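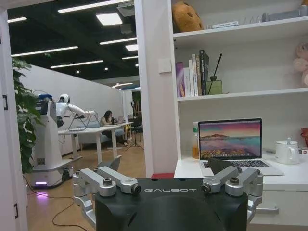 **Lendberg handheld pendant and controller kit, reviewed after a winter of use**

2026-04-20

I bought the Lendberg kit in December, when the nights are long and other people's judgement is poor too. It cost £810. For that you get a controller box, a handheld pendant in pieces, a bag of leads and a manual which opens by congratulating you. I hadn't done anything yet, so I took it as a loan.

The idea is simple enough. You have an arm and a gripper, and you'd like to teach them a job without typing every position into a laptop. You hold the pendant, nudge the arm where you want it, press the big button to save the point, and nudge again. Then you press the other big button and watch the arm do it all back to you, including the bits where you changed your mind.

I use mine in the Pimberg, a shared workshop that looks more like an office somebody forgot to put carpet in. Pale wood floor, white tables, a lot of long strip lights. My end is a desk built into a run of white shelves, with books and a plush toy or two overhead and a teapot next to the laptop. It is a very civilised place to swear at a connector.

**Putting it together**

The box says one evening. It took me three, and I have built flat-pack wardrobes in less with fewer tools and a worse temper.

Most of the time goes on the pendant. The shell comes in two halves with a rubber skirt between them, and the skirt has to sit in its groove all the way round before you close up. It will sit in any nine-tenths of the groove you like. I ended up holding it down with short bits of masking tape and pulling each one out as the halves came together, a method the manual doesn't mention and which I pass on free of charge.

The circuit board is already populated, so there is no soldering unless you add the foot pedal. The ribbon cable is short. Plug it in before you fit the board to the shell, whatever step 10 tells you. I followed step 10 the first time, and then unfollowed it with tweezers.

The controller box is much better. Proper metal case, lid on four screws, terminals labelled in letters I can read without my other glasses. There's a sensible clamp for the power lead. Somebody at Lendberg clearly enjoyed designing the box, and was then moved to another department before the pendant.

**Getting it to talk to a gripper**

The kit expects a gripper with a single open-and-close signal, or one that takes a position over the data line. It supports both, and the menus for the two look nearly the same, so you can spend an hour setting up the wrong one very thoroughly.

Once I was in the right menu, it went well. You close the fingers on something soft, save that as "shut", open them as far as they'll go, save that as "open", and the pendant works out the middle. On fingers built from parallel arms, the tips don't travel in a straight line as they close, and the software does nothing at all about this. If you're picking something off a desk, the tips may finish a little higher or lower than where they started. You learn to come in at the right height for closed fingers and leave them room while they're open. There's a forum page on the subject with a very long formula in it. I moved the arm down a bit.

One warning about bolts. The kit has a "squeeze check" that opens and closes the gripper over and over while you watch a graph. Check the pivot bolts before you run it and again after. Mine were fine, but I only know that from having looked, and I only looked after reading a post by someone whose weren't.

**Teaching it things**

My test job was dull on purpose: pick up a plastic bottle from one side of the desk, put it down on the other, go home. I wanted to know how long it would take a fairly careful person with an average attention span.

The first go was a mess. The pendant has two speeds, called Fine and Travel, and a little slide switch to choose between them. The switch is exactly where your thumb rests. I went in to close the last few millimetres in Fine, shifted my grip, and did them in Travel. The bottle survived. It was capped, thank goodness, and there is now a stripe of yellow tape over that switch, which I lift when I mean it.

After that it got good. You can save points, name them, and drag them up and down the list on the screen. You can also edit one point without teaching the whole run again – the older Datska pendant couldn't do that, and I lost a good part of a spring to it. With the Datska you got 63 points and no names, so everything was "P07" and you kept a notebook. I do miss the notebook slightly. It had drawings.

By the end of the second session I had a bottle run I was happy to leave going while I stood next to it with a cup of tea and one hand near the stop button. I wouldn't leave it going and walk off. The manual suggests you can, on a page illustrated with a smiling man walking off.

**The stop button**

Since you ask, or ought to: it's very good. Big, red, sticks out, turns to release. It cuts power to the arm and keeps power to the gripper, so whatever you're holding stays held. You can swap that round in the settings if you'd prefer to drop things. When you release it the arm stays where it is until you press a second button. I hit it a lot in the first week, mostly out of nerves, and it never once did anything clever.

**Cables**

The lead between pendant and box is stiff. It remembers the coil it was packed in and goes back to it when you aren't looking, which on a light floor in a shared room makes you unpopular with anyone carrying a mug. I swapped it for a soft one from Stüber with the same plug and ran it along the wall, and the whole thing became nicer to hold at a stroke. Lendberg should put that lead in the box and charge for it. They charge for everything else.

The foot pedal, for instance, is £63 extra. It saves a point when you press it, leaving both hands free. It's a pedal. I bought it and I use it all the time, and I'm annoyed on both counts.

**Noise, heat, manners**

There's a fan in the controller. You can hear it from the desk but not from the other side of the room, where people are trying to work. The pendant beeps whenever you save a point, at a pitch chosen by somebody who doesn't share an office. You can turn it off under Settings, then Display, then Sound. Yes, Display.

The box runs warm on top after a long session. I wouldn't shelve it between books. Mine lives on the floor beside the desk on a cork mat.

**The manual**

A hundred-odd pages, in English of a sort. The wiring section is clear and the diagrams are right, as far as I've checked them with a meter. The teaching section reads like the handbook for a 1968 dishwasher: "The operator shall now be satisfied with the position." I have tried to be. There is an index, bless it, though "gripper" sends you to "hand" and "hand" sends you to "operator safety".

Updates come as a file you put on a memory stick. I've done two. The second moved the Home button to the opposite corner of the screen, where Delete used to be. I've had words with the screen about that.

**Should you buy one?**

If you've got an arm already and you've been teaching it by typing numbers, probably, yes. It's dear, and the first evening will make you doubt it, but I've got more done with it since the winter than in the year before. Teaching by hand suits small, fiddly jobs near furniture, where you can see perfectly well that the elbow is about to meet a shelf and a column of figures can't.

If you're starting from nothing, wait. Spend the money on the arm and the gripper, borrow some time on whatever pendant your workshop has, and find out whether you enjoy any of this. Some people don't. They go home at a normal hour.

If you have the Datska, the named points alone are tempting, but it still works and you've already learnt where it hurts. I'd hang on for the next Lendberg and hope they've moved the speed switch.

**Good:** metal controller case, editable and named points, the stop button, gripper holds on when the arm is stopped.

**Bad:** rubber skirt, speed switch under the thumb, the supplied lead, step 10.

**Bits I've added:** Stüber lead, foot pedal, cork mat, yellow tape.

Four out of five. It was three and a half until I found out how to turn off the beep.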